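November 2024

Rained all day, so I gave the whole of it to the grippers. Breakfast, washed up, then straight out to the bench with the box of printed parts that came off the machine last night. The black filament has been behaving better since I moved the spool away from the window. Two of the arm pieces had strings in the triangular cut-outs and I cleaned those up with a small file. One had a corner lifted and went in the bin.

The screws from Tondholm arrived yesterday and they are the right ones this time. The last lot were 5 mm too short and I lost most of an evening to that before I measured one. Round heads, plain metal, and they sit properly on the linkages without binding. I have stopped putting washers under them. The washers looked tidy but they made the joint stiff, and a stiff joint is no use to me when the hand has to feel what it is closing on.

Put the handle together before lunch. It still pulls slightly to the right when squeezed hard. I took it apart again, swapped the two short links over, and the pull went to the left, so the fault is in the link and I shall print that one afresh. Wrote it in the notebook. The notebook goes back to August now and I was surprised how much of the early stuff was wrong. On the first page I had drawn the jaws as one solid piece each, with no pads at all, and a note beside it saying the grip would be plenty.

Lunch was soup. Read the Cavano leaflet while I ate. Their servo would do for the motor version, but it costs 67 pounds and I would need two. The Mendes one is cheaper and heavier. I will not decide until the hand-squeezed pair have been used properly, and that could take until after Christmas.

In the afternoon I carried everything into the bedroom to try it on small things, because the bench is too hard and too flat and I had got used to it. On the bench I slide the jaws along the top and the bench does half the work. On a blanket the surface gives, the jaws push down into it, and you have to come in from higher up and at more of a slant. I had a tray of bits to pick from and started with the hair clip. 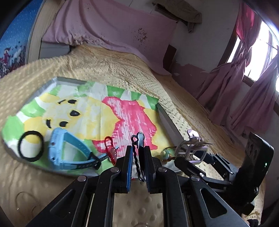 The narrow pads are better than the wide ones. With the wide ones I could never see what I was about to close on, and anything thin turned sideways at the last moment. I did 80 tries with the wide pads last month and gave up on the thin pieces altogether. Today I did not keep a tally. I wanted to get the feel of it first – the counting can wait for the new link.

My wrist aches after an hour. The weight is too far forward. I could shorten the arms, but then I would lose reach, so the handle will have to come back a little and perhaps carry some ballast at the bottom. I have a few steel offcuts from the Duvcombe workshop that might do. The bench there is free on the first evening of the month and they have a proper drill press, so I will take the handle along and do the holes while I am at it.

Other jobs: reprint the short link, slower, with the fan down. Find the thread lock. Order more pad material, as I have only enough left for one more set. Sweep under the bench.

Stopped when my eyes got tired. Set the new link printing at 11 and went up to bed with it still on the first layer.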